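Bedside Oddments: README for the small-things box

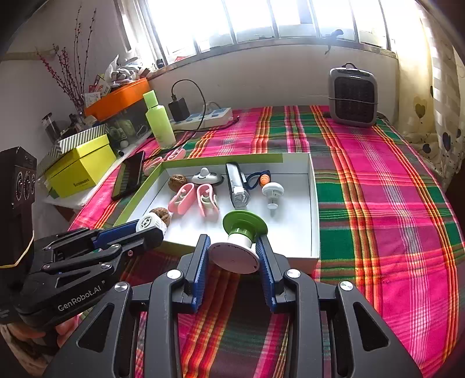
Stedarham Household Sorting Club, Oddments Table

Maintainer: Antonina Antoniuk
Status: maintained, in the sense that someone still answers the emails
Last touched: June

What this is

A data card for a set of photos and notes on the small things people keep near a bed, and what becomes of them when someone finally gets out a box. The club has been sorting its members' drawers for years. Writing it down was Marichka Melnychuk's idea, and she has been blamed for it accordingly.

The set covers 16 households and 328 entries. An entry is one object, one place it was found, and one place it was put. If it was put back where it was found, that still gets an entry, and quite a lot of them do.

What's in a typical box

A shallow open box with a lime-green border, set down on a plaid blanket, is a fair sample of the genre. Two walnuts. Pink plastic clips with cream inner pieces. A navy blue cord loop with an orange knob. A silver-and-white cylinder that looks like a flashlight, and a white cap with a pin-like stem that has so far been labelled four different ways by four different people. The phone stayed out on the blanket, as phones do.

Walnuts have their own category. We tried to fold them into "food" and Ivan Sydorenko objected that a walnut which has lived in a bedroom is no longer food in any sense he'd recognize. They are filed under "natural, dry" with pine cones and one conker.

Categories

fasteners: clips, pegs, safety pins, hair ties, anything that holds something else shut
cords: loops, laces, drawstrings, leads with no known device
lights: torches, night lights, the little ones off key rings
caps and lids: with or without the thing they belong to
natural, dry: see above
round things: see Known problems

Chargers and power strips are recorded as "surroundings" and don't go in the box. Same for heaters, jars, vases and whatever is on the window sill. If twigs are in a vase they are surroundings. If they have fallen out of the vase they are natural, dry. Yes, we had a meeting.

How the notes were made

Each household picked its own box. The only rule was that it had to be shallow enough to see to the bottom, after Matvii Dovhaniuk turned up with something closer to a bucket. Boxes went on the bed where possible. A bed is a poor work surface but it's the right colour for finding things against, unless the blanket is plaid, and everyone's blanket is plaid.

Sorting ran for 20 minutes by the kitchen timer. Anything still in somebody's hand when the timer went was entered as "undecided". You may notice this category is popular with the same three households.

Labels were typed up afterwards by Vitalii Derkach, working from the photos and the paper slips. Where the two disagreed he went with the slip, on the theory that the person holding the object knew more than he did. This theory has been tested and found shaky.

Fields

entry: running number, with gaps where duplicates came out
household: a letter and nothing else, please don't guess
object: plain words, lower case, no brands unless printed on it
colour: one or two words. "Greenish" is allowed. "Sort of a duck egg" has been edited out
found: bed, sill, floor, drawer, pocket, unknown
put: box, bin, back, undecided
remarks: free text, and it shows

Known problems

"Round things" was meant to be temporary. It holds every white lid, dome, dial and disc that couldn't be identified from the slip, and it is now the second biggest category. If you know your way around small white plastic objects we would be glad to hear from you.

Clips are counted separately in some households and as a bunch in others. The column "bunch" was added to fix this and is filled in roughly never.

Household F spells grey with an A. Left as is.

Entries from the Monday evening group at Skellow are shorter than everyone else's. The hall there closes early and they'd sooner have the tea.

The 2000 character limit on remarks was put in for one person, who has since found the attachment button.

What it's good for

Planning a drawer. Arguing about what belongs in a drawer. Settling whether other people also keep a cord they can't account for (they do). The Orkance branch used it to work out how many small trays to buy for their own sorting day and came out only one short, a club record.

What it's not much good for

Valuations, insurance, or proving anything to a spouse. The households are all members or friends of members, which means people who already like putting things in boxes. Their bedrooms can't be taken as typical of the general public.

Using and changing it

Free for any household, club or classroom. Say where you got it. If you fix a label, send the entry number and the old wording along with the new, so Vitalii can see what he did.

New boxes are welcome. Use the paper slips, which are in the Strobel folder on the shared drive, one level below the folder called "slips", which is empty.

To do

split caps from lids
decide about buttons
find out what the pin-stem thing is
return Matvii's bucket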